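March, late evening

Rules draft again all day. Attila Oláh wants the two-arm handling procedure down to 2 pages before the people at Bedero read it, and mine was at five this morning. Cut the history section. Cut the part on naming files. Kept everything on shared space, where I think the real trouble is.

The rule as it stands: only one arm may be over the centrifuge at a time, and the other waits outside with its gripper up. Tymofii Sirko wanted to write it as a distance. I said a distance is fine on paper, but the arms can come at the tray from different sides and the number would have to change with the pose. We left it as a zone and will draw the zone tomorrow.

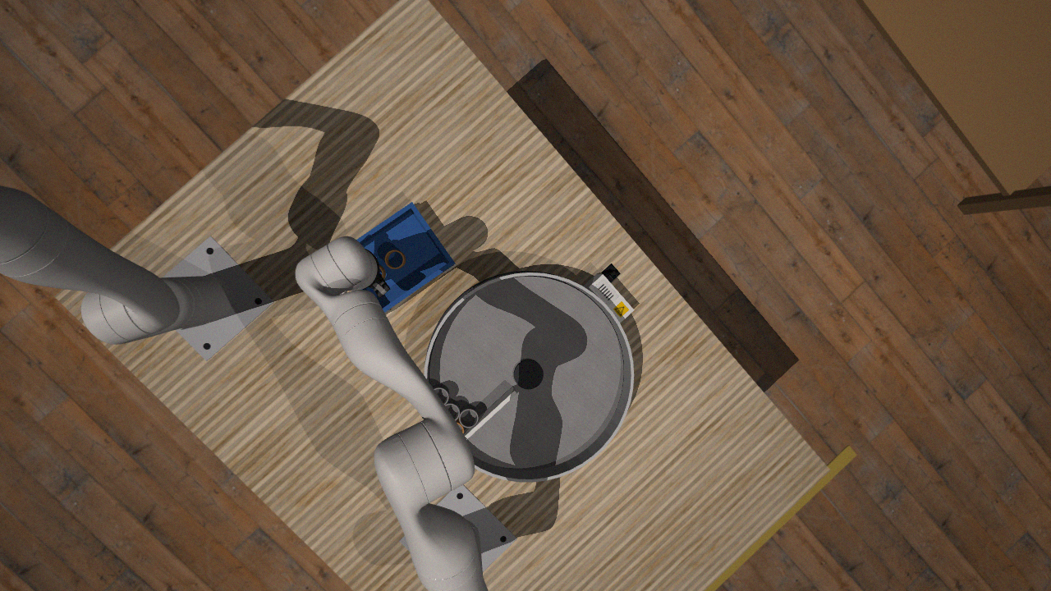

Lenka Kratochvíl called before lunch about approach speed. She wants a cap of 90 mm per second for anything going down toward tubes, in the simulator as well as on the real cell. Tymofii Moroz complained that it makes the runs too long. I sided with Lenka. If we let the simulator go faster, the limits we sign off on won't be the ones anybody uses.

Then an hour on the word "parked." Kyrylo had it meaning motors off. I had it meaning gripper empty and clear of the bench. We now have two words, "parked" and "off," and I have to go back through the whole draft and fix it.
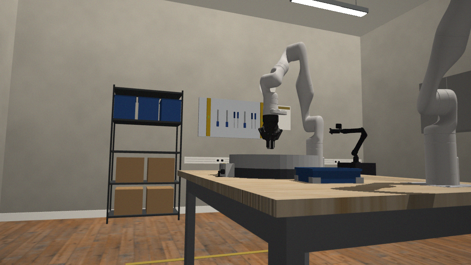 Simulated cell, gripper empty above the round platform.

Run 1239 is the one I'm citing in the appendix. Kyrylo Stelmakh asked for all 2000 to be listed – no. A table at the back with the failures is enough.

Still open: who is allowed to clear a stop. I wrote "the operator," and Attila crossed it out and put "the person who started the run." His is better. 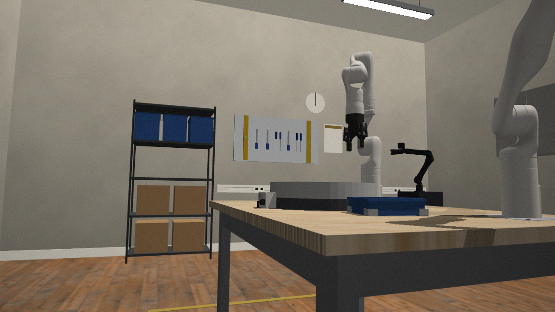

Also need a line on checking the tray position before the first move. Krūmiņa has one in their bench rules that I liked, short and with no exceptions. Will ask if we can borrow the wording.

Draft is at two and a half pages. Bed.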